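Markon and Tremside: joint meeting on example collection for the tray task
Minutes, September 5, 2024

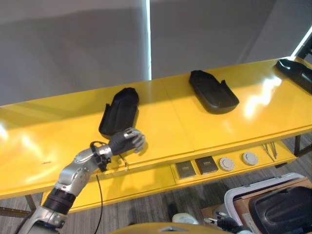

1. Minutes of the last meeting
Accepted with one change. "The target is realistic" now reads "Tremside considers the target realistic".

2. Numbers so far
Tremside reported over 3,000 recorded examples of the hand reaching for and picking up a tray. Markon asked how many were usable. Tremside said 200 had been checked by a person and 38 of those thrown out, mostly for a late grasp or a gap in the joint readings. The rest have only been through the automatic filter. Markon does not accept the full total as progress until more of it has been looked at, and asked that the monthly report show checked and unchecked examples on separate lines. Agreed.

3. Variety
Markon's view is that the examples are too much alike. Same yellow table, same black trays, same wall behind, and operators who have learned to start from the same pose. Tremside replied that the tray angles are changed between takes. Markon said that changing angles by hand tends to produce the four or five angles a person likes – it wants a printed list, shuffled, and followed. Tremside will try this for one week and report the time cost.

4. Glare on the tabletop
Raised again. The surface is glossy and the bright patch moves with the camera. Tremside would leave it alone, on the grounds that the model should learn to cope. Markon pointed out that this was also said about the old lighting, and no test was ever run. A matte cover will be used for half of the next batch and the two halves trained separately.

5. Skurkum labeling tool
The trial copy marked grasp start and end on 167 examples. Tremside was pleased with the speed. Markon asked what the marks had been compared against, and they had not been compared against anything. No purchase until they have been.

6. Orbán site
The proposal to set up a second table at Orbán was put off until October. Markon sees little use in doubling the output before item 3 is settled. Tremside disagreed and asked for that to be recorded.

Actions
Tremside: shuffled angle list, matte cover, split totals in the report.
Markon: hand-mark a sample for comparison with the Skurkum output.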